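Flurnley Annex Fire and Egress Inspection Checklist
Valach Property Services, inspected Oct 24, 2019

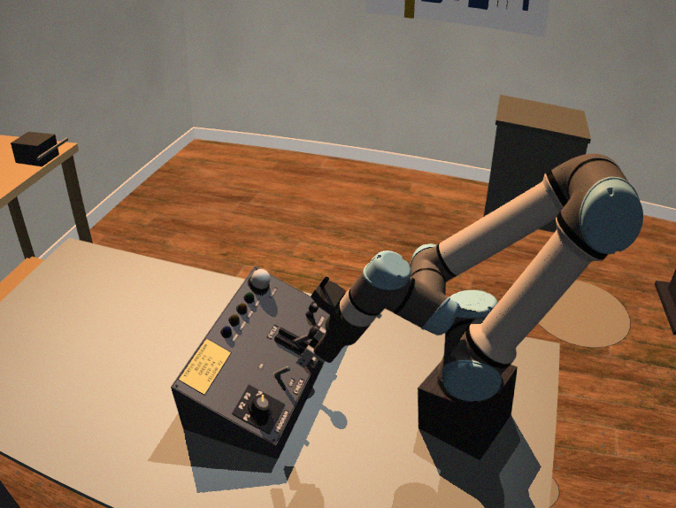 Scope: all occupied rooms on the ground floor, Sileck Street entrance included. Items marked "Fail" must be corrected before the February review.

1. Exit doors open fully from inside. Pass.
2. Exit signs lit. Fail. The sign outside Room 1205 is dark; replace the lamp.
3. Extinguishers tagged and mounted. Pass. One tag in the Murthy wing is faded and hard to read.
4. Corridors clear to full width. Fail. Boxed paper stored by the rear stair. Tenant notified in writing.
5. Emergency lights hold for 20 minutes on battery. Pass.
6. Electrical panels accessible. Pass. Panel label is out of date and lists a circuit removed last year.
7. Posted occupancy limit of 400 visible at main entrance. Pass.
8. Alarm pull stations unobstructed. Not checked at the loading door. Door was locked; key to be requested.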